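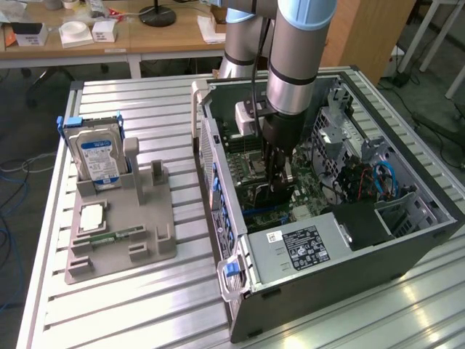

October 27, 2021

I've moved my whole messaging life over to Cikov and I am far too pleased about it for a woman who swore she'd never install another app. Four days in and I keep opening it just to look at the tidy list of chats. Four days! I used to open the old one and feel my shoulders go up.

It started with Ghazala Ghumman, as most of my good ideas do. She sent me an invite link a fortnight ago and I ignored it, and then she sent it again with a row of exclamation marks and I gave in over breakfast. Sign-up took less time than the toast. It wanted an email address and a name and that was the lot, no phone number, no begging to go through my contacts.

What sold me is the way it handles groups. I'm in so many of them (choir, street, the cousins, the other cousins, the Dogar walking lot) and on the old app they all shout at the same volume. Cikov lets me put each one on its own timetable. The choir can buzz me between six and eight in the evening and at no other time, and the cousins get saved up and handed over in one go at lunch. I sat down with a cup of tea to do sixteen messages today and it was lovely, like getting post.

There are a few things I want to remember for when I set it up for Mum in December. The text size is under Reading and has nothing to do with Display, which took me ages. The lock screen preview is on by default and she'll want that off. And the contact photos don't come across by themselves, you have to tap each person and say yes.
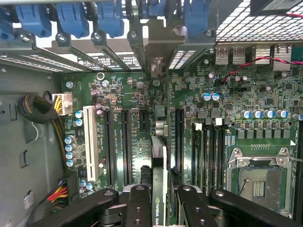
Moving the old chats was the part I'd been dreading, and it was mostly fine. You export from the old app as one big file and then Cikov chews on it overnight. I had 184 conversations in there, which is ridiculous, half of them with people who once sold me a lamp. I woke up and 63 of them had been marked as "quiet", meaning nothing said in over a year, and it asked me very politely if I'd like them put away. I would! I kept the one from the house move, though, because it has all of Dad's directions in it, and the one where Ghazala and I planned the Skolludau trip entirely in pictures of cake.

I did lose the voice notes from before the spring. I was cross for an evening. I've found since that there's a box to tick for those on the export page, right at the bottom under the grey text, so I'm going to run it again at the weekend and see if they turn up. Must tick the box. Must also clear some room on the phone first, I'm down to nearly nothing and it's all blurry photos of the dog.

The website version is good as well, which I hadn't expected. I had it open on the laptop all afternoon and typed with both hands like a civilised person. Drafts follow you from one to the other, so I started a long reply to my brother at the desk and finished it on the bus, and it had even kept my place in the middle of a word. The only daft thing is that the laptop version makes a noise like a small spoon being dropped each time somebody reads your message. I've looked everywhere for the switch. I'll ask Ghazala, she'll have found it on day one.

Things I'm still not sure about:

The free account stops at 200 people in a group. Not a worry for the cousins, but the street group is creeping up and I don't fancy being the one who has to ask who's willing to leave.

Getting everyone else across. So far I have Ghazala, my brother, three altos and, to my great surprise, Uncle. Everybody else says they'll "have a look", and I know exactly what that means as I said it myself for two weeks.

Whether to keep Vamard for photos. Cikov squashes them a bit when you send a lot at once and Vamard doesn't, but then I'm back to two apps and two sets of pings.
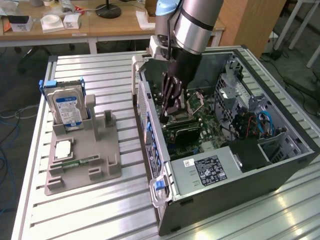
Later, in bed

Found the spoon noise! It's under Sounds, then Other, then a thing called "receipts", and I'd walked straight past it because I thought it was to do with shopping. Switched it off and told Ghazala, who said she likes it and has hers turned up.

Also my first proper group call tonight, with all three altos. The picture froze once, on me, mouth wide open, and they've saved it. We talked for an hour and sang about a minute of it. I've put the next one in the calendar and set the choir to buzz me until half past eight so I don't miss the link.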